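Small boxes with lids: which tips are worth bothering with

Posted Jan 3, 2022 by Julián Sotomayor

Every winter the same advice goes round. Buy boxes, buy more boxes, put the small boxes in a bigger box, and your desk drawer will never trouble you again. I have been running the household tips page at Drodudby long enough to distrust all of it. Most of the drawers I get asked about have plenty of boxes in them already. What they lack is any sign that someone has opened those boxes since September.

So these notes are about the small, flat, two-part sort of box, the kind that holds screws, spare fuses, watch batteries or the odd bits that came with a shelf. I use them myself. I just don't think they deserve half of what is said for them.

Start on a clear table

This one I will defend. Sorting small boxes on a cluttered worktop means you lose a lid under a newspaper and spend the evening swearing at it. Clear the whole surface first, wipe it, and only then bring the boxes over. A pale top helps if you own dark boxes, and a dark top helps if you own pale ones. An old sheet will do if your table is the wrong colour.
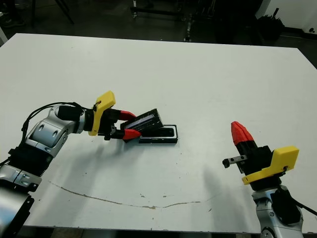 Black on white: easy to find again.

Take the top and the bottom apart before you decide anything. People like to shake a closed box, hear a rattle and declare it useful. Tip it out. If you can't name what falls out, give it until the end of the session to explain itself and then let it go. The usual counter-argument is that the mystery part may belong to something expensive. It may. I have kept mystery parts for years on that basis and have yet to be reunited with the expensive thing.

The "matching set" business

Shops love a matching set. Brunholm sells them, so does Kongkaew, and I have had both in the house. They look smart in a row, and that is where my praise stops. When every box is the same black rectangle you have to open all of them to find one picture hook. A mixed lot of old tins is uglier and quicker.

If you have already bought the set, lay the halves side by side with a gap between them and check each lid against its base before you fill anything.
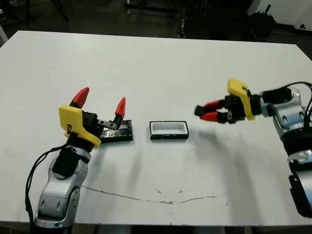 Cheap lids vary more than you would think. One will drop on with no effort and its neighbour will need a thumb on each corner. Put the tight ones aside for things you seldom need and keep the easy ones for everyday bits. Don't sand the rim to improve the fit. I tried it on a Gromance box and ended up with a lid that fell off whenever the drawer was opened.

Labels

The advice here is always to label everything, preferably with a machine that costs more than the boxes. I remain unconvinced. A strip of masking tape and a pencil does the job and can be changed when the contents change, and they will. Write what is in there now. "Misc" is a waste of tape.

Stick the label on the top if the boxes lie in a drawer, on the end if they stand on a shelf. It sounds too obvious to print, yet I get letters.

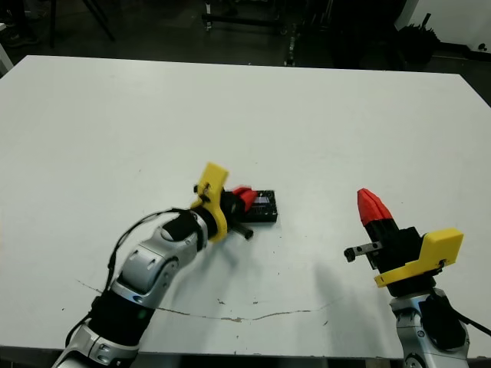 Press the lid down with the box flat on the table. Closing it in mid-air, one half in each hand, is how you get 500 panel pins on the carpet. Lay the lid on, press one end, then the other, and lift it an inch to see whether the two halves stay together.

Taping them shut

Clear tape round a box is fine for a house move or for the loft. In a kitchen drawer it is a nuisance. You'll slit it once, not replace it, and be left with a sticky edge that collects fluff. A rubber band is better, though it perishes in time and leaves a mark of its own. White spirit is often recommended for tape residue, and it does shift it, but it also dulled the finish on one of mine. Try a little cooking oil on kitchen paper, leave it a while, and wash it off with washing-up liquid.

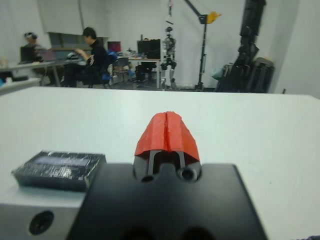

How many do you need?

Fewer than the packs contain. I have seen a pack of 2,000 assorted fixings sold with a tray of little compartments, and I can't think of a household that would get through the smallest size of washer in a lifetime. Buy the screws you need for the job, keep the leftovers in one box, and when that box is full, don't buy another. Throw out the bent ones.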